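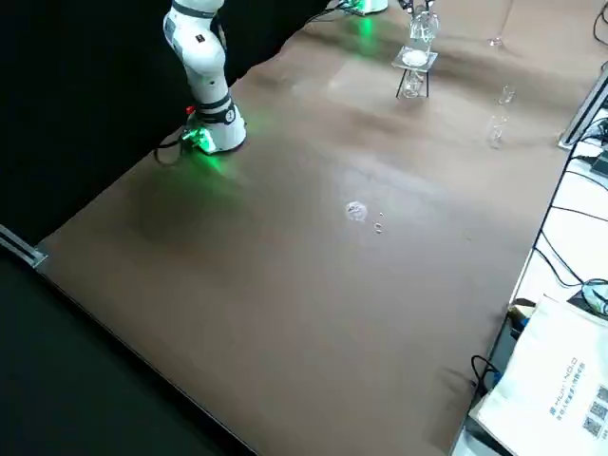

Filtration stand, glass beaker underneath

Search the archive
Search

2020-04-22
Re: [Kemeys-list] stand height

> Does a small beaker fit under the clear platform,
> or do the legs need to be longer?

It fits. Keep the legs short; a tall stand tips more easily. Center the disc before pouring, and pour no more than 5 mL at a time. For 300 mL or more, use a funnel and flask. Lay spare vials well away from the legs.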